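4.2 Shoes and laces

Of all the household jobs covered by our review, shoe care is the one where advice is most plentiful and evidence thinnest. Care guides sold alongside footwear usually tell the owner to loosen the laces, pull them free, wash them apart from the shoe, and hang them up with the small laundry. We doubt that many people do this. In the Hulthorpe diaries, 61 households reported cleaning at least one pair of sneakers during February, but the entries rarely mention laces at all. It is hard to know whether the step was skipped or simply thought too dull to write down.

The Fevley manual goes further and says that a lace should be kept under light tension while it is being worked, so that it does not tangle. No test is offered in support. The claim may be sound for flat laces and worthless for round ones, and the manual does not tell them apart. Figure 2 shows a pair of black sneakers set near a small drying rack, with closer views from the same work surface.

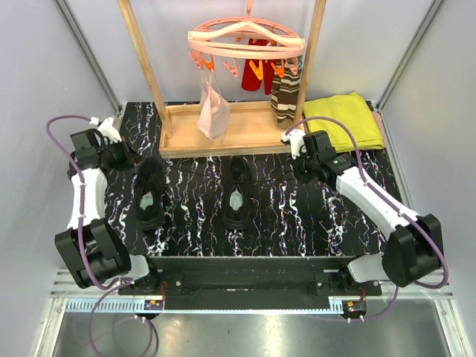
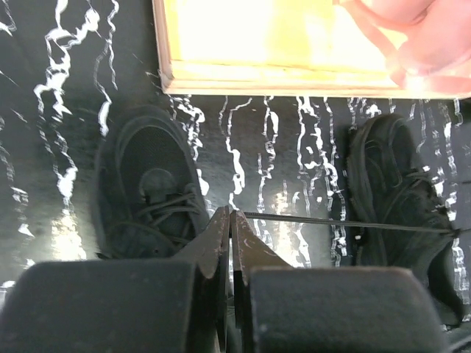
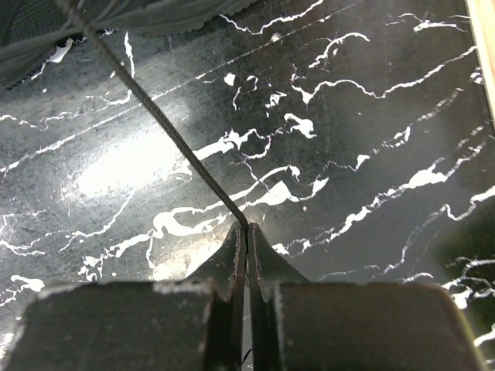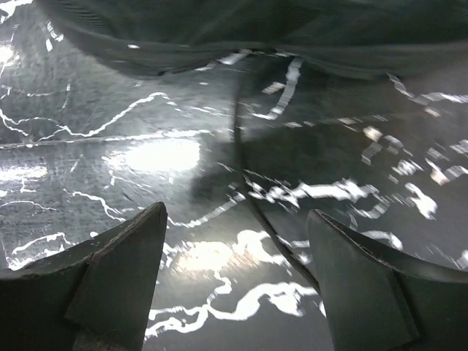 Figure 2. Black sneakers and small laundry on a marble-patterned surface. First panel: the pair, with a peg dryer on a wooden stand. Second and third panels: a dark lace and a dark cord drawn tight. Fourth panel: dark cloth over the glossy surface.

A second weakness of the usual advice is that it treats shoes and laundry as separate jobs. In small homes they share the same few feet of space, and the order of work depends on what is already hanging. The Merkholm survey asked about 1000 tenants where they dried shoes, yet gave them only "indoors" and "outdoors" as answers. That tells us next to nothing about crowding, and we would not rest a recommendation on it.

Nor are we convinced by the often repeated figure of 30 minutes for a full clean. It comes from a single Solís leaflet, which does not say whether the time includes lacing the shoes again. Until someone times the parts of the job one by one, we prefer to give no figure.

Related items
Section 4.1: Towels and folded linen
Section 4.3: Peg dryers in shared rooms
Appendix B: Diary form used at Hulthorpe

Last updated: 17/09/2024

Contact | Copyright | Back to top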